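Startseite | Studium | Projekte | Werkstatt | Kontakt

Projektbericht: Greifverlust beim Ausräumen einer Küchenzeile
Gruppe Arar, Abgabe 10. Mai 2024
Bearbeitet von Ingrid Calloway, Meirion Prydderch und Marisol Kincaid. Betreuung: Sunita Begay

1. Anlass

Im zweiten Testblock verlor der Greifer mehrmals zylindrische Objekte während der Fahrt zur Ablage. Von 40 Versuchen endeten 13 mit einem Sturz. Bei einem davon rollte das Teil unter den Stuhl und der Arm fuhr trotzdem weiter, bis Marisol den Not-Halt drückte. Verletzt wurde niemand. Nach diesem Vorfall haben wir die Versuche unterbrochen und zuerst die Ursache gesucht.

2. Fehlersuche

Zuerst hatten wir die Greifkraft im Verdacht. Der Sollwert wurde in zwei Schritten erhöht, die Zahl der Stürze blieb fast gleich. Danach haben wir die Protokolle der Steuerung ausgelesen. In acht Fällen meldete die Software »Objekt gehalten«, obwohl der Greifer schon leer war. Die Meldung hängt nur an der Fingerstellung. Klemmt ein Finger am Gehäuse, sieht das für die Steuerung genauso aus wie ein gegriffenes Objekt.

Der zweite Fehler lag in der Anfahrt. Die Greifhöhe war für flache Teile eingestellt und wurde für Zylinder nicht angepasst. Das Objekt saß dadurch zu hoch, berührte das Gehäuse und konnte sich beim Schwenken herausdrehen.

3. Wiederholung mit Handgelenkkamera

Für die Wiederholung in der Küche lief die Kamera am Handgelenk durchgehend mit.

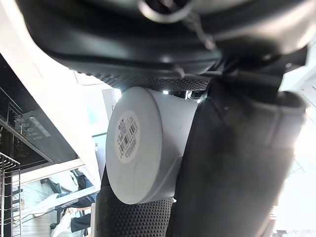

Foto: Gruppe Arar / Handgelenkkamera

Der graue Zylinder liegt zwischen dem Finger und dem genoppten Gummipolster, seine Oberkante steckt unter dem gelochten Streifen am Gehäuse. Diesen Kontakt hatten wir aus den Protokollen nur vermutet.

4. Änderungen

Die Greifhöhe für Zylinder wurde um 15 mm versetzt. Vor jedem Schwenk prüft die Steuerung jetzt zusätzlich den Motorstrom. Fällt er ab, hält der Arm an und wartet auf eine Freigabe. Solange der Arm unter Spannung steht, bleibt eine Person am Not-Halt. Die neue Testreihe ist für Juli geplant, Ergebnisse liegen noch nicht vor.

Weitere Berichte
- Deslow: Kalibrierung eines Drehtisches
- Grandby: Sortierband mit Lichtschranke
- Bellamy: Akkuwechsel am Fahrroboter

Diese Website verwendet Cookies. Einstellungen | Alle akzeptieren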